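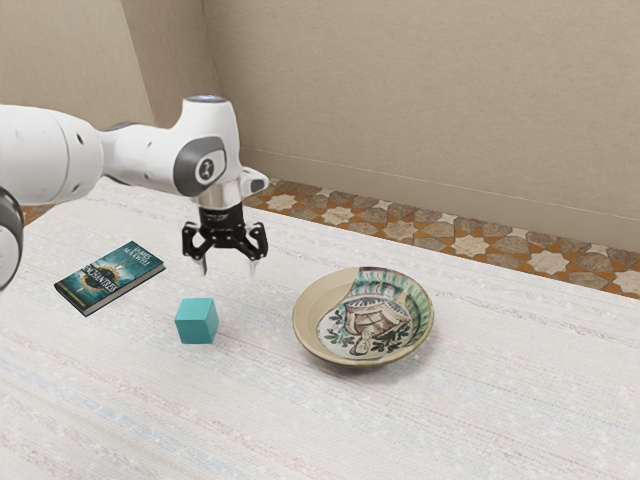 White arm and black parallel gripper over the tabletop, simulated view.

Hutstead Site, Pump and Seal Reliability: Progress Report for July
Prepared by Blair Purves, Maintenance

1. Seal replacement
Mechanical seals were replaced on 9 transfer pumps in the Sauerland unit. Shaft runout was checked before each install, and two shafts were out of limits and went to the machine shop. Both are back and fitted. The remaining pumps are scheduled for the next outage.

2. Barrier fluid piping
The 50 ft supply header is welded and hydrotested. Tie-in to the Tovine reactor agitator is held up by a missing isolation valve. Odar has confirmed shipment but not a delivery date.

3. Run time
The first seals installed have passed 2,000 hours with no visible leakage. Barrier pot levels are logged every shift at 6 a.m. and 6 p.m.

4. Budget
Parts spending is on plan. Welding labor ran over due to rework on two flange joints.

5. Decision needed
Approval to stock one spare cartridge seal per pump size before the outage.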